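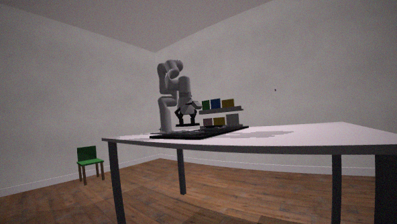

Question from the last meeting: does a policy trained only in simulation need a new test set when we change the table layout?
It needs one, and the old scores should stay in the report as a separate column.

Minutes, Simulation Group, project Kivlow
15 May 2020, online
Present: Ottilie Berchtold (chair), Till Heitmann, Till Schmieder, Kai Wegener (minutes)
Excused: Hawi Weldu

1. Minutes of the previous meeting
Accepted with one correction: the random seed is fixed per run, not per episode.

2. Shelf task
Till Heitmann reported on the reaching policy. It was trained with 1,000 episodes. On the test set it reached the correct block in 14 of 16 trials. Both failures were on the lower level, where the gripper touched the upper board during the approach. He proposes to add a penalty for contact with the shelf and to keep everything else unchanged, so that the effect can be seen alone. Agreed.

Ottilie asked that the failed trials are also run again with the old planner from Petance. Till Heitmann will do this.

3. Block and pad task
The task now runs in the same simulator. The black block and the white pad are loaded from one file, and the arm uses the same controller as in the shelf task. Till Schmieder wants to measure the position error before the fingers close, as well as the final result.

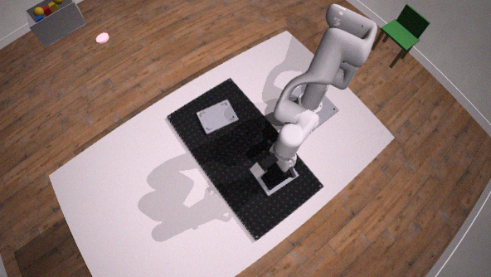 Hawi Weldu wrote by e-mail that the position error should be given in the frame of the pad, because otherwise the numbers from the two tasks will be compared by mistake. Accepted. Till Schmieder will change the script.

4. Report
The draft goes to Kramer in June. Kai writes the methods section. The results table stays open until the shelf trials are repeated.

5. Other
The license for Mamton must be renewed. Ottilie will ask for the price for 2 seats.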